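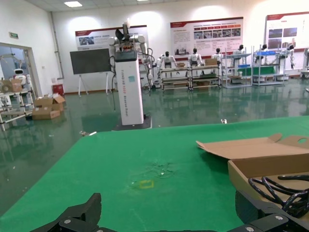 Print this page
E-mail this page

4.3 Setting Up the Cable Boxes

This section applies to the Serkcombe bench layout, revision 5. Read section 4.2 before laying the cloth.

1. Spread the green cloth over the table and pull it flat. Worn or faded patches do not affect use. Leave any tape marks on the cloth in place.

2. Open each cardboard box fully. Fold the lid back and turn the side tabs outward.

CAUTION: Do not cut the lid off. The box loses stiffness and the walls bow inward under load.

3. Check each cable along its full length. Set aside any cable with split insulation or a bent prong.

4. Coil the cable in loops of roughly 199 mm. Lay the coil on the bottom of the box — do not drop it in from above the rim.

5. Place the plug end on top of the coil, where it can be reached without lifting the loops.

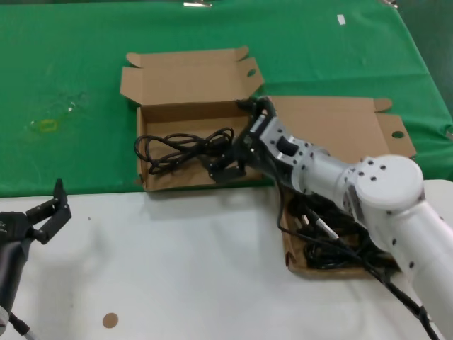
Figure 4-3. Open boxes with black cables. Coiled cable, left; tangled bundle with plug prongs showing, right.

NOTE: A tangled bundle must be taken out and recoiled before the box is closed.

6. Weigh the packed box. The limit is 620 g, box included.

7. Fold in the side tabs, then lower the lid. If the lid stands open by itself, the coil is too high. Repeat from step 4.

Store closed boxes flat, in a single layer. For cable lengths over 95 cm, see section 4.4.

Section owner: Leonie Hamann
Last revised: Friday, July 12, 2019

Print this page
E-mail this page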